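Small brown balls on a stick

In my grandmother's house the skewers lived in the same drawer with the candles and the string, and we used them only in summer. Now I live in a flat with no balcony and I use them the whole winter. February is my best month for it. It is dark at five, I don't want to cook a big meal, and small things on a stick make the table more cheerful.

What I put on the stick changes. The ones I make most often are lentil balls. The recipe came from Elvia Cuevas, my neighbor in the old building, and I have changed it so many times that she would maybe not recognize it. I take 194 grams of cooked brown lentils (this is simply what stays in the jar when the water is gone), one small onion grated very fine, two spoons of tomato paste, a lot of paprika and 80 grams of breadcrumbs. I mix it with my hand and leave it in the fridge until I am bored of waiting. Then I roll.

From this amount I get 14 pieces if I am careful with the size. They go in the oven until the outside is firm and a little rough. 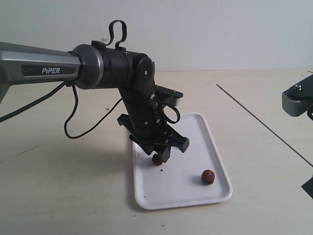
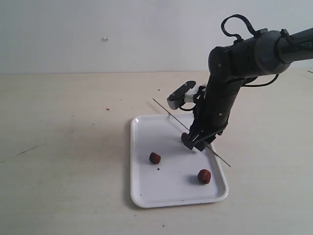 A skewer is a simple tool, but I have learned some things about it by mistake. First, the thin metal ones are better for me than the bamboo ones, which I always forgot to put in water. Second, the plate matters. I like a white tray with a raised rim and rounded corners, like the one here, because a round thing wants to travel when you push a point against it, and the rim stops it before it reaches the floor. It is also easier to see what you are doing when the food is dark and the tray is light. The crumbs you will see too, every one of them, and I have made my peace with that. I go in from the top, straight down, with the tray under the ball, and I turn the stick a little while I push. If I push fast, a lentil ball opens in two halves. A meatball forgives more.

The size should be the same, or almost. When one ball is bigger than the other, the big one touches the pan and the small one hangs in the air and stays pale. I knew this for years and I still roll them unequal, especially the last ones from the bowl.

Güven Saraç, who was my colleague and cooks much better than me, puts a piece of onion between every two balls. He says it holds them. I tried it and the onion burned before the rest was ready, but my stove is old and has only two moods. I will try again with thicker onion.

For the sauce I do plain yogurt, salt, and garlic crushed with the flat side of the knife. Sometimes dried mint. My sister wants ketchup and I give her ketchup.

What stays for the next day I take off the stick in the evening, while it still slides. I left them on one time overnight and in the morning I had to pull so hard that one of them flew behind the refrigerator. I found it when I moved out.

Next week I want to try the same with chickpeas. Elvia says they need an egg. If you make them without egg and they hold, please write me how.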